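Course handout: Grasping in simulation, part two
Household Manipulation Lab, notes for the December block
Prepared by Maarja Dambrauskienė. Exercises checked by Darius Kalniņš.

1. What we do in this part

In part one you worked with blocks on a flat plane. The blocks had six flat sides, you knew the pose of each one, and the gripper always came from above. In this part you move to the house scenes. The robot has the same parallel gripper with two fingers, but the objects are taken from a household set and the rooms have walls, doors and furniture. The view that your policy receives comes from the wrist, so the fingers are always at the bottom of the image and the rest changes with each motion.

Please read sections 2 to 4 before you start your simulator. Many groups last year began with the training script and came to the reading afterwards, and they lost the first lab session in this way.

The scene server is called Brulero. The logging tool is Plilletov. You have both on the lab machines already, and you do not need to install anything at home for this part.

2. The object and its frame

The object for this exercise is the shaving brush. It is a good object for learning because it has two very different parts. The handle is a thick dark cylinder with facets, and the bristle part is a rounded white dome. In the collision model both parts are rigid. Do not expect the bristles to bend when a finger touches them.

We put the object frame at the center of the handle. The z axis goes along the handle toward the bristles. The x and y axes are across the handle, and for a grasp we may treat them as equal, as the handle is nearly symmetric. This gives you a free angle. You may choose the rotation around z that is most comfortable for the arm, and your planner should use this freedom.

In the wrist view a grasp on the handle looks like this, with the bristles pointing away from the palm:

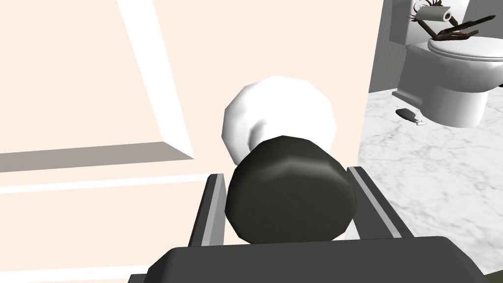 Page 2 of 3

Note how much of the room is visible past the fingers. The marble floor, the toilet and the small razor on the floor are all in the same view as the brush. If your segmentation uses only brightness, the white dome and the white toilet may be given one label, and the estimated center of the object then jumps far to the right. Aline and Tsegaye, the two baseline policies which you receive with the course files, treat this problem in different ways. Aline uses the depth channel and removes everything farther than a fixed distance from the palm. Tsegaye keeps the whole image and learns a mask. You should run both before you write your own.

3. Conditions for a stable grasp

We say that a grasp is stable in simulation when three conditions hold at the same time.

(a) Both fingers report contact with the object. Contact with only one finger is pushing, even if the object looks well placed in the image.

(b) The line between the two contact points passes near the axis of the handle. When the line is far from the axis, the closing force makes the object rotate and it can slip out at the side.

(c) The contact normals are inside the friction cones. For a cylinder grasped across its diameter this is easy to satisfy. For the dome it is difficult, because the surface curves away from the finger and the force has a component which pushes the brush forward and out.

From (c) you can see why we ask for a grasp on the handle. Some policies learn to take the dome, because it is the brightest area and the reward for approach is given by distance to the center of the mask. If you observe this, change the target point first and the reward weights after. In my experience the students do it in the opposite order and then have two changes which they cannot separate.

A remark about friction. The default coefficient in Brulero is rather generous. Please leave it as it is for the graded runs. For your own interest you may decrease it and look at which grasps survive — a grasp with the contact line on the axis will tolerate much more than one which is only nearly correct.

4. Reading the wrist view

The camera alone is not enough to decide about contact. A gap between the finger and the handle of a small size is hard to see, and the facets on the handle make the edge look as if it moves when the light changes. Use the image to judge alignment and use the contact sensor to judge contact.

The following points are useful when you look through the logs:

- Compare the space at the left side of the handle with the space at the right side. If they are very unequal, the gripper should shift before closing.

- Look at the direction of the handle relative to the palm. A small tilt is acceptable. With a large tilt the flat inner faces of the fingers meet the cylinder at an angle, and the contact area becomes short.

- Check the background for surfaces close to the fingers. A panel or a door that is parallel to the finger can be hit during the closing motion or during the lift, and the log will then show a contact which has nothing to do with the brush.

- Judge alignment before contact. In the next view the black base is nearly centered between the fingers, and neither of them appears pressed tightly against it. A frame of this kind should be labeled "aligned". Do not label it "grasped" until the sensor confirms it.
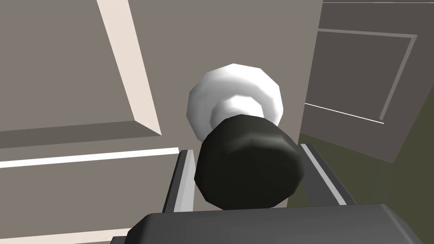

5. Exercise

Run Aline and then Tsegaye with the start poses in the course folder. Each run is limited to 2,000 simulation steps. Save the log with Plilletov after every run, also when the run fails at once.

From the logs choose one success and one failure for each policy. For each of them write a short paragraph in which you name the condition from section 3 that was satisfied last, or the one that was broken first. Use the letters (a), (b), (c). Add the step number, so that Darius can find the moment in your file.

After this, modify one of the two policies. The change may be small. State it in one sentence at the top of your report, and repeat the same start poses without any other modification.

6. What to hand in

One report per group, two pages at most, together with the log files. Questions about Brulero go to Darius Kalniņš, and questions about the theory or the grading go to me. The solutions for part one are in the same folder as this handout.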